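Call for participants: shape and colour sorting sessions for adults

Posted in July by the Estlow Participation Office
14 shares | 2 comments

The Estlow Centre for Everyday Skills invites adults to take part in a study of how people group and arrange small objects by hand.

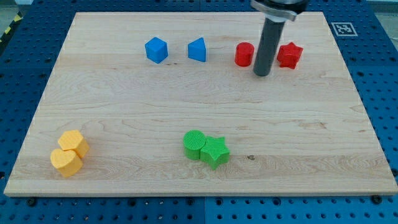 What the study involves

Participants will be seated at a table and given a wooden board and a set of small plastic blocks. The set includes cylinders, stars, a cube, a heart and other simple shapes in blue, red, yellow and green. Each participant will be asked to arrange the blocks in several ways: in pairs of the same colour, in rows, and in any order of the participant's own choosing. Blocks may be left touching or set apart. There are no right or wrong arrangements, and no score is given.

Each participant attends 2 sessions of 62 minutes, including a break of 10 minutes. Both sessions take place in the Hrubý Room on the ground floor of the Jovier Building, which has step-free access. Sessions begin at 10 in the morning.

Who may apply

We are seeking 20 participants. Applicants must be aged 18 or over and able to attend both sessions. They should be able to pick up and set down small objects with at least one hand, and to tell the four colours apart. Glasses and contact lenses may be worn. Previous experience of puzzles, crafts or assembly work is not required. Current employees of the Centre are not eligible.

Payment and expenses

Participants receive a Bruvo gift card on completion of the second session. Local travel costs are refunded on production of a ticket or receipt. Those who attend only the first session will have their travel refunded but will not receive the card.

Your information

Written consent is required before the first session. Notes on each arrangement are stored under a participant number and kept separately from names and contact details. Participants may withdraw at any time without giving a reason.

How to apply

Application forms are available from the reception desk of the Jovier Building and may be returned there in person or by post. Please state your age, any access needs and whether you are left-handed or right-handed. Applications close at 5 pm on the last working day of July. Successful applicants will be notified in writing and offered a choice of session dates.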